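Dufour Hall card draws 2,216

September's show at Dufour Hall went on with a full house and one late change to the card. Paid attendance was 2,216. Doors opened at 6, the bell for the first match rang at 7:05, and the main event ended a little before 10.

Marcus Bandell opened against Teo Zatik. These two had a short match in the spring that ended in a count-out, and this one was given more time. Zatik worked the left arm from the start. He ran it into the post twice and kept going back to a hammerlock whenever Bandell tried to get moving. Bandell came back with forearms, using the right arm only, and hit a running knee for two. He went for his suplex and could not get Zatik up. Zatik rolled him into a cradle and got the three. Good opener, 12 minutes, and the arm was still an issue for Bandell when he came back out later in the night.

The women's match was changed after the program had gone to print. Audrey-Anne Desjardins was listed in a singles match and ended up in a three-way with Perko and Lena Marsh. Desjardins got the biggest reaction of the first half. Perko spent the first few minutes on the floor letting the other two wear each other down, then pulled Marsh out by the ankle and took her place. The best stretch was Desjardins and Perko trading holds on the mat with Marsh trying to get back in. Marsh hit a crossbody on both of them off the top. Desjardins won it with a bridging German on Marsh while Perko was on the apron arguing with the referee. Perko was not pinned and made sure the front row knew it.

The tag titles were next. The Harbor Brothers kept the belts over Colt Raymond and Big Dennis in a match that ran too long. There was a good hot tag to Dennis, who threw both brothers across the ring, and then the pace dropped again. The finish had a belt shot behind the referee's back. The crowd has seen that finish on three of the last four shows and let them hear it.
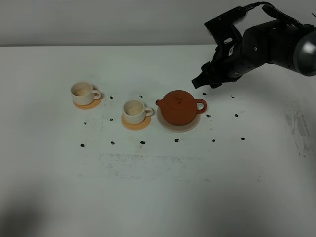 Vol. 20, No. 3

After intermission, Zatik came out for a promo and said he had earned a title match by beating Bandell clean. Bandell came out with his arm taped and said a cradle was not much of a beating. They were pulled apart. The rematch is set for the next show with a 30-minute time limit.

The six-man was short and fun. All six were in the ring for most of it and the referee gave up on tags early. Kid Lonnie took the pin after a superkick and a splash. Lonnie is 19 and bumps well. He needs to slow down between moves so people can react to them.

In the main event, champion Ray Corliss defended against Owen Tice. Corliss has held the title for 57 weeks and wrestles like a man who expects to keep it. He took the first ten minutes at a walk, with headlocks and a long chinlock in the middle. Tice made his comeback with chops and a dive through the ropes that sent both of them into the timekeeper's table. Back inside, Tice hit the piledriver and Corliss got his foot on the bottom rope at two and a half. The building believed that one was over. Corliss raked the eyes, hit the lariat, and then hit it again for the pin.

Tice got a hand from the crowd on the way out. Corliss took the microphone and asked who was left. Desjardins's music played and she walked to the top of the ramp, looked at him, and left. No match was announced.

Results in brief
Zatik def. Bandell (cradle)
Desjardins def. Perko and Marsh (German suplex on Marsh)
Harbor Brothers def. Raymond and Big Dennis to keep the tag titles
Team Sloane def. Kid Lonnie, Vance and Amato
Corliss def. Tice to keep the heavyweight title

Tickets for the next show go on sale at the Dufour Hall box office at noon on the first of the month. Ringside is $30 and general admission is $20, cash or card. Season holders keep their seats but need to pick up new passes at the window, as the old ones will not scan at the side door. Parking in the east lot closes one hour after the last match.

Corrections and results from other towns can be left in the newsletter box by the merchandise stand.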